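Hukau apresenta a coleção Skumia de painéis acústicos para escolas e bibliotecas

A empresa Hukau anuncia a chegada da coleção Skumia, uma linha de painéis acústicos de parede dirigida a escolas, bibliotecas e pequenos escritórios. A coleção estará disponível a partir de maio, em 11 cores, e pode ser encomendada diretamente à empresa ou através da rede de distribuidores Herath.

O ruído nas salas de aula é um problema que muitos professores conhecem bem. Em edifícios antigos, com tetos altos e paredes lisas, a voz perde clareza e os alunos sentados ao fundo da sala têm dificuldade em seguir a lição. A coleção Skumia foi desenvolvida durante dois anos para este tipo de espaços, onde as obras grandes nem sempre são possíveis.

"Visitámos muitas escolas antes de desenhar o primeiro painel", explica Bheki Mahlangu, diretor-geral da Hukau. "Os diretores pediam-nos quase sempre a mesma coisa: uma solução que se possa montar durante as férias e que não obrigue a fechar a sala."

A gama de cores foi escolhida pelo designer Tsutomu Fukuda, que preferiu tons claros e pouco saturados. Entre eles encontram-se o areia, o azul-cinzento e o verde-menta. Segundo o designer, as cores devem acompanhar a luz natural da sala e permitir combinações entre paredes diferentes.
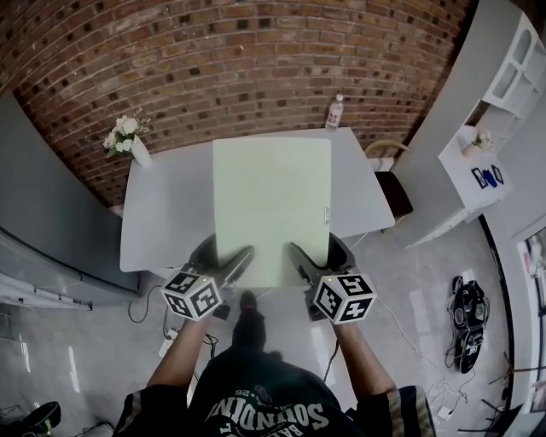 Departamento de Produto e Cor, Hukau

Os painéis fixam-se com o sistema de calhas Fekico, que permite retirar cada peça para limpeza ou para pintura da parede. A montagem pode ser feita pela equipa de manutenção da própria escola, com o manual fornecido. Para projetos maiores, a Hukau oferece também um serviço de planificação, com visita ao local e proposta de distribuição dos painéis.

Na primeira fase, a empresa reservou 372 conjuntos para estabelecimentos de ensino público, com condições especiais de pagamento. As bibliotecas municipais podem igualmente apresentar o seu pedido. Para encomendas superiores a 300 painéis, o transporte está incluído no preço.

Os interessados podem pedir o catálogo e as amostras de cor ao serviço comercial da Hukau ou a qualquer distribuidor Herath. As amostras são enviadas sem custos às escolas e aos gabinetes de arquitetura.

Contacto para a imprensa: Gabinete de Comunicação da Hukau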